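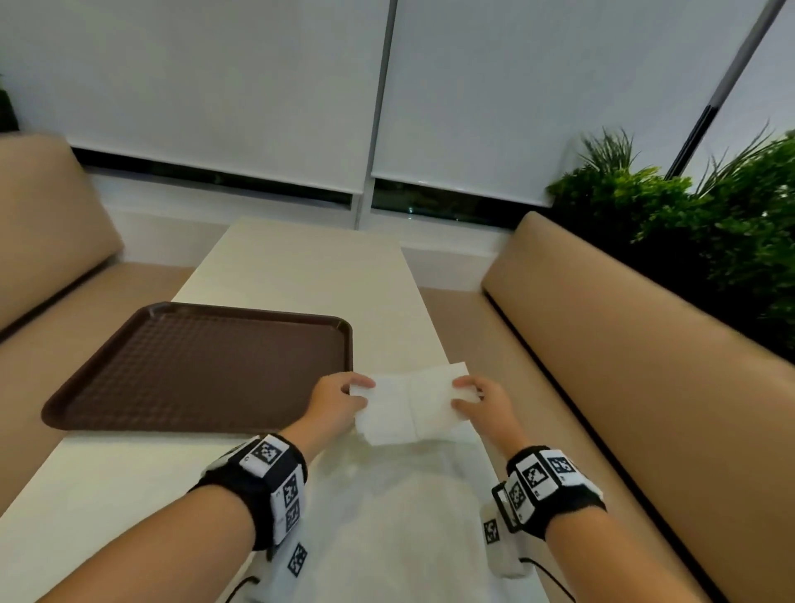 Recording napkin-folding demonstrations for Badura
Mahasneh Robotics Club, project notes
Written by Widad Sfeir, with corrections from Nizar Boutros

Badura is our two-arm folding project. The arms learn from recordings of people doing the same job by hand, so before anybody trains anything, somebody has to sit at a table and fold napkins. This page covers how we set up a session, how to do the folding, and what to do with the files afterward. It assumes you have been through the safety talk and have a login for Wirkar, the program we use to check the recordings.

If you only want to help with labeling, skip to the last two sections.

What you need

Paper napkins, the plain white kind, folded in quarters as they come out of the pack
A serving tray
A head camera
Two wrist straps with marker tags, left and right
Two wrist modules and their cables
The session laptop and its charger
A long table with a seat on at least one side

We have tried desks, a lab bench and a folding table. A booth with bench seats works best for us. The benches keep you in one place and you end up at the same distance from the table every time. Any table will do if you can't get one, but mark your chair position with tape.

Setting up the table

Clear the table first. Wipe it and let it dry completely before you put paper on it.

Pull the blinds down if there is a window opposite you. Bright glass at the far end makes the camera darken everything else, and the markers are the first thing to go. Switch the room lights on and leave them alone until the session is over.

Put the tray on your left, far enough away that your left elbow doesn't catch it. The tray should stay in view for most of the recording. It doesn't need to be straight. We used to line it up with the table edge every time, and the result was a model that did badly whenever the tray was turned a little. Now we ask people to put it down the way they would at lunch.

Stack the unused napkins on your right. Two low stacks are easier to take from than one tall one. Leave the space directly in front of you open, because that is where the unfolding and folding happens.
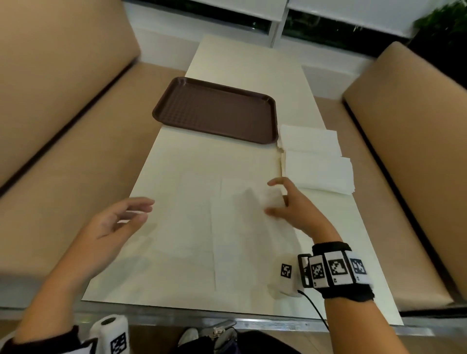 Tray on the left, napkin stacks on the right, working space in front.

Putting on the straps

The left and right straps are not interchangeable. Check the label inside the buckle before you close it.

1. Push your sleeves back far enough that the cuff can't slide over a tag. If the sleeve won't stay up, change your shirt or borrow a club one.
2. Close the strap just behind the wrist bone. It should not turn when you twist your forearm. It should also not leave a mark.
3. Fit the module on the underside and check that its face marker isn't covered by the strap.
4. Run the cable down toward your lap and over the near edge of the table. Leave enough slack to reach the tray.
5. Make a fist, open your hand, and touch each thumb to each finger. If anything pulls, start again from step 2.

Put the camera on last. Look at the middle of the table and ask your partner to check the laptop preview. Both hands should be visible when they are at the working space. If you can see your hands but the camera can't, tilt the camera down. Don't tilt your head to fix it, as you will forget after ten minutes.

Wear plain clothes in dark or solid colors. Fine stripes and checks can confuse the marker detection.

Calibration

Open Wirkar and start a new session. It asks for your initials, the table and the task. The task name for this work is napkin_quarter. Please spell it exactly that way. Laiba Hashmi spent most of an April evening merging folders called napkins, napkin-fold and Napkin2.

Hold both hands over the table with the palms down and keep still until the laptop beeps. Turn both palms up and wait for the second beep. Then move each hand slowly from the near edge of the table to the far side of the tray and back.

The program shows an error figure for each wrist. Anything over 9 means the strap has moved or a tag is dirty. Clean the tags with a dry cloth and calibrate again. If it fails twice, take the strap off and start over.

The folding task

One episode is one napkin. Press the foot switch, do the task, press it again.

Take a napkin from the nearer stack with your right hand. Peel off only one. The sheets stick together, and a double napkin spoils the episode, so feel the corner between finger and thumb before you lift.

Bring it to the middle and take the other side with your left hand. Open it one fold at a time. After each fold comes open, hold the napkin above the table for a moment with a hand at each side. We want the model to see the crease lines clearly, and a napkin held a little off the surface is easier to make out than one lying on a pale table.

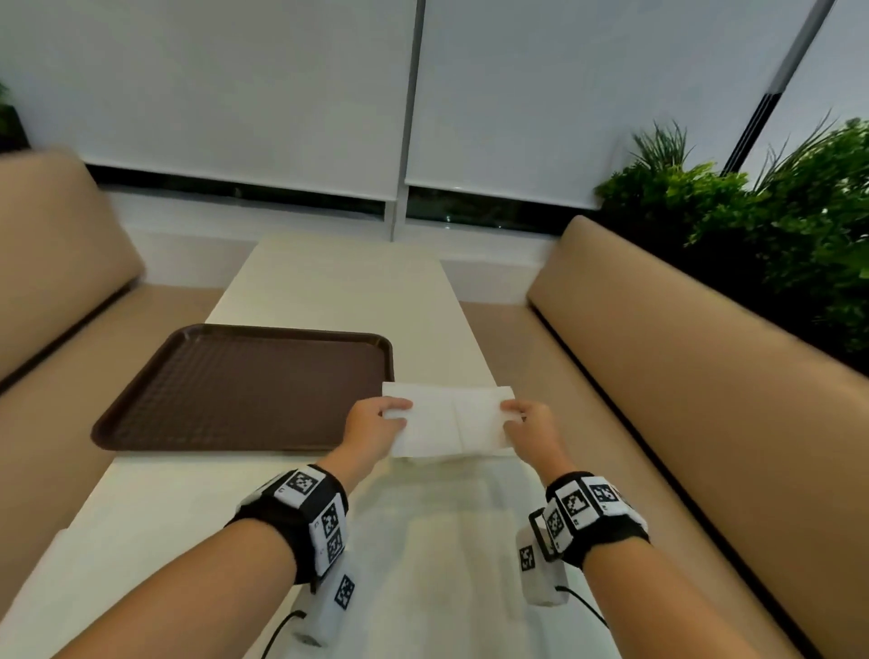 Rania Hakim asked under the first version of this page whether the pause could be dropped, as she had timed herself and it made up a good part of every episode. She also pointed out that people at home don't hold a napkin still before folding it, and that the arms would pick up the habit.

She was right about the habit. In the early tests Badura stopped dead with the napkin in its grippers and waited. We kept the pause but shortened it, and we now ask for one episode in every five with no pause at all. Say "no pause" out loud at the start of those so the labelers can mark them.

Once the napkin is fully open, lay it flat in the working space and smooth it from the center outward with your left hand. Two strokes are plenty. Then fold it back:

1. Take the two far corners and bring them to the near edge.
2. Press along the new fold with the side of one hand.
3. Take the right-hand corners across to the left.
4. Press again.
5. Pick it up and put it on the tray.

Follow the creases already in the paper. If your edges don't meet perfectly, leave them. A slightly crooked fold is a valid episode and you should keep it. A torn napkin isn't, and neither is one that fell on the floor.

After you have done a set on the table, do a second set in which you unfold the napkin in the air and hold it up in front of you before laying it down. Pinch it by the sides with your thumbs toward you and let the lower part hang.
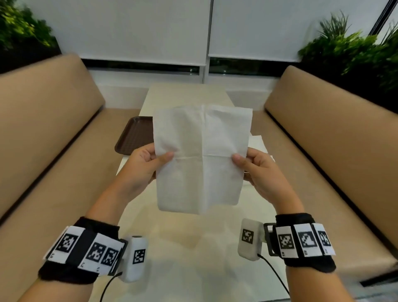
Keep your elbows off the table for this set. When they rest on it, the wrists tip inward and the module markers turn away from the camera. Your arms will get tired sooner than you expect, so keep the set short and swap with your partner when your hands start to sink.

Do not shake the napkin open. It looks natural, but the paper moves too fast for the camera and most of those episodes end up in the reject folder.

How long to go on

Our target for this task is 300 good episodes, and we have 242. A pair who have done it before can get through a useful number in an evening if they take turns. Stop when you notice that you are rushing. The later episodes in a long session are usually the worst ones, with the smoothing skipped and the last fold done in one hand.

Change something small between sets. Turn the tray, move the stacks toward you, or sit a little farther along the bench. Write the change in the session notes.

Checking the files

Do this the same day. Open the session in Wirkar and play each episode at double speed. You are looking for four things:

Both wrists tracked from start to finish. A short gap while one hand passes over the other is fine.
One napkin only.
The switch pressed before the hand reaches the stack and after the napkin is let go.
No faces. If somebody walked through or leaned in to talk, reject the episode or ask Nizar to crop it.

Mark each one keep, fix or reject. Use fix for episodes with a late or early switch press, which can be trimmed. Don't spend long on a doubtful one. Reject it and record another next time.

If the playback stutters, close the preview window and open it again. There is a known problem with long sessions and we haven't found the cause.

Labeling

Each kept episode is split into take, open, hold, smooth, fold one, fold two and place. Drag the markers to the frame where the fingers first touch or first let go of the paper. For the in-air set, leave smooth out if it didn't happen and stretch hold to cover the whole time the napkin is up.

Two people label every episode. When their marks are far apart, Wirkar flags it and Laiba makes the decision. Please don't look at the other person's labels before you have done yours.

Putting things away

Unplug the modules before you take off the straps. Wipe the tags, coil the cables loosely and put everything in the gray case with the camera on top. The used napkins can go back in the practice bag if they are clean. New members use them to learn the folds before they touch the equipment.

Copy the session folder to the club drive and wait for the green check before you delete anything from the laptop. The drive is in the cabinet in room 661, and Nizar has the key on weeknights until 9.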